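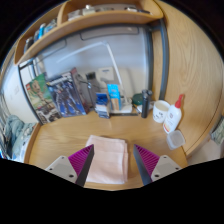

4. Pflegeprogramme an der Botlow einrichten

So, Wasser läuft, Strom ist dran, jetzt kommt der Teil, den ich beim ersten Mal glatt übersprungen habe – und dann lief meine Botlow wochenlang nur im Werksprogramm. Nehmt euch gut 11 Minuten dafür, länger dauert es wirklich nicht!

1. Drehknopf auf »Pflege« stellen und gedrückt halten, bis das Display blinkt.
2. Servicecode 687 eingeben, mit der Starttaste bestätigen.
3. Wasserhärte wählen. Bei uns in Standside ist das Stufe 4, euren Wert verrät der Versorger.
4. Schleuderzahl für Feines herunterdrehen, ich nehme immer die kleinste.
5. Speicherplatz aussuchen und Start drücken, bis es zweimal piept.

Hinweis: Wer noch die alte Pluvgate-Steuerung hat (Geräte vor Juni), findet die Wasserhärte im Untermenü »Extras«. Da hab ich ewig gesucht.

Achtung: Während des Speicherns nicht den Stecker ziehen! Sonst sind alle Plätze leer und ihr fangt wieder bei Schritt 1 an.

Beim Waschmittel bin ich bei Mancuso flüssig gelandet, etwa 5 Milliliter pro Kilo Feinwäsche, Weichspüler lasse ich bei Handtüchern ganz weg. Das Flusensieb ist dann in Abschnitt 5 dran.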